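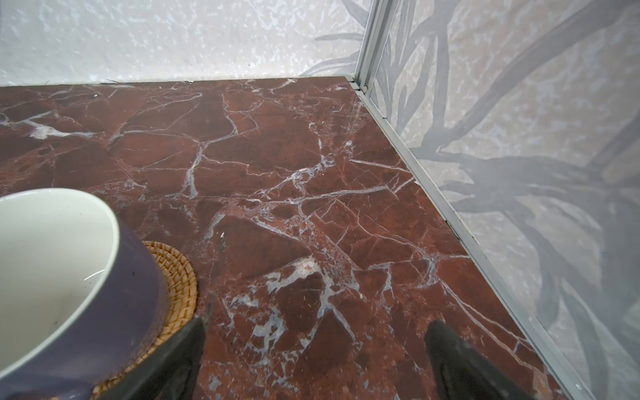 Le marché couvert de Narkine rouvre en avril, après 10 mois de travaux. Petit fil.

1/ Les loyers des étals augmentent de 71 euros par mois. Uyên Đào, qui vend des herbes et du thé allée C, garde sa place. Le fromager part à Trindade.

2/ Ouverture à 7 h au lieu de 6 h – les restaurateurs ont râlé, la mairie n'a pas bougé.

3/ Plus de 800 signatures pour garder le bus direct depuis Skellness. Réponse attendue au prochain conseil.

4/ Le parking reste gratuit la première heure.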